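Ellero Shape Blocks and Sorting Board
Pudthorpe Toys > Early Years > Sorting and Stacking

Price: see basket for current trade and home prices
Availability: in stock, usually sent out within 2 working days
Item added to our range: 02/05/2019

If you have bought from us before you will know that we are very fond of a toy that doesn't need batteries, and the Ellero blocks have been a favourite in the shop for as long as we have had them on the shelf. They are small, bright, plain plastic shapes with a good solid feel in the hand, and they come with (or without, if you already have something suitable) a pale wooden board to play on. I had a set open on the counter all through February and I don't think a single child walked past it without stopping, and quite a few grown-ups stopped too!

The shapes are the part people ask about first. There are cubes and cylinders, which most children meet early and take to straight away, and then there are the stars, and it is nearly always the stars that go missing into coat pockets. Each one is a proper chunky prism, thick enough to stand up by itself on the board with its points outwards, and children who have only ever seen a flat star in a picture book do like to turn it round and look at it from the side. The cylinders stand happily on their ends and will roll if you lay them down, so do think about where you put the board if you have a sloping floor like ours.

Colours are strong and clear. We have kept to bold shades on purpose, as it makes the sorting games so much easier to explain to a three-year-old – "find me another blue one" is about as simple as an instruction gets, and once they have the hang of it you can move on to "find me another one the same shape", which is a good deal harder than it sounds when the colours are pulling you the other way.
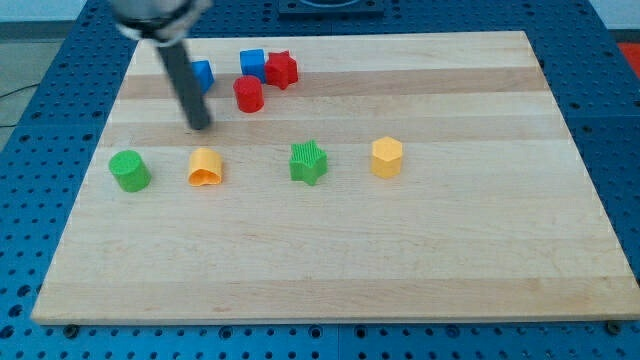 Ellero blocks set out on the maple-look board, with blue cubes, a red star and a red cylinder towards the back.

Now, the board. It is rectangular, in a light wood with a butcher-block look to it, so you get bands of cream and a warmer tan running across, and no two boards come out quite alike. Some of our customers have asked for a painted one and I have gone back and forth on it, but I do think the pale wood is the right choice. The colours of the blocks show up beautifully against it, it looks nice left out in a family room, and a bit of wear only makes it friendlier. The surface is smooth without being slippery, so towers stay where they are put until somebody's elbow arrives.

You can use the board on a table, a carpet or a bench. At home we mostly have ours on the kitchen table, and when it is time for tea the whole thing can be lifted off, blocks and all, if you have steady hands. It also gives children a clear edge to work to, and that is a real help in a busy room where two or three of them are building at once and there is some disagreement over whose cube is whose.

What you can do with them

I won't pretend you need instructions, but here are a few things that have gone down well. Sort by colour, then mix them all up and sort by shape. Make a row along the middle of the board and ask your child to copy it underneath. Put a few out, let them have a good look, then cover their eyes and take one away. Older children like to set each other patterns to carry on, and the star makes a very good "treasure" for hiding behind the rest. Mbali Venter, who runs our Saturday play table, keeps a little heap at the back of the board as the "shop" and has the children come and buy the shapes they need for the front, and they will play that one until home time.

Which set should I choose?

The Starter Set has a selection of shapes and is plenty for one child, or for two who get on well. The Group Set is the one for nurseries, childminders and toy libraries, and comes to roughly 200 pieces in a lidded tub. The board is sold separately with the Group Set, as most places want more than one of them. If you are not sure, do send us a message and tell us how many children you have and how old they are, and we will be honest with you about what you need, even if it is the smaller one.

Looking after your set

Wash the blocks in warm soapy water, rinse them and leave them on a tea towel to dry. Please don't put them in the dishwasher. The board only wants a wipe with a damp cloth, and should be dried straight away and kept off the radiator. A little food-safe oil now and then does it no harm at all. Felt pens will mark the wood, I'm sorry to say – we have tried everything.

Small pieces are not suitable for children under three, and we would always suggest keeping an eye on mixed age groups.

Delivery and returns

We send everything from Pudthorpe in plain card boxes with paper padding. Boards travel in their own sleeve, so a set with a board may reach you in two parcels. If anything turns up damaged, let us know and we will replace it. Single replacement shapes can be ordered too (yes, mostly stars), just add a note with the shape and colour you are short of.

Customers who bought this also looked at:
Husenix Threading Beads
Omerović Stacking Rings
Ellero Cotton Drawstring Bag, large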